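Envelope liners for the Doucette order

The liners for Manon Doucette's invitations are cut and glued, so I can write up the numbers while I still have them. The order was 134 envelopes, A7, euro flap, in a warm gray stock from Ondrejka. The liner is a fern pattern I drew in August and printed on 70 lb text.

My first template was the full inside width of the envelope. It went in fine when the flap was open and buckled at the fold when the flap closed. I took 1/16 inch off each side and the buckling stopped. The gum line needs to stay clear too, so the top edge sits 3/8 inch below the edge of the flap.

Grain direction matters more than I had allowed for. With the grain running parallel to the fold, the liner creases cleanly. Across the fold it cracks the ink, and the dark green shows every crack. I lost 19 liners to this before I turned the sheets in the tray.
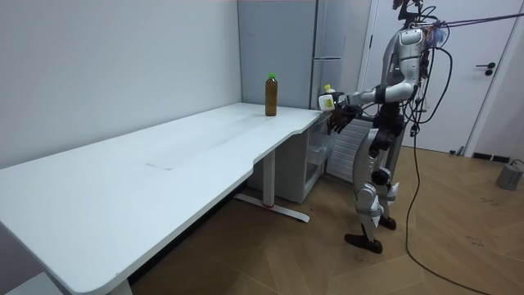

White bottle, yellow cap.

For adhesive I tested a glue stick, a tape runner and thinned PVA. PVA warped the text stock. The glue stick held but left lumps at the corners. The tape runner won: one strip along the top of the liner only, with the lower part left loose inside the envelope. Fold the flap down before pressing the strip, then open it and burnish.

Assembly took me six hours, mostly in batches of 22. Adjoa Annan did the return addresses in white ink on the flaps, and those had to dry overnight before anything could be stacked.

Next up is Ama Mahama's suite, which uses a square flap and a heavier liner. I still have to work out whether the 1/16 inch is enough for that one. The template file needs new corner radii as well.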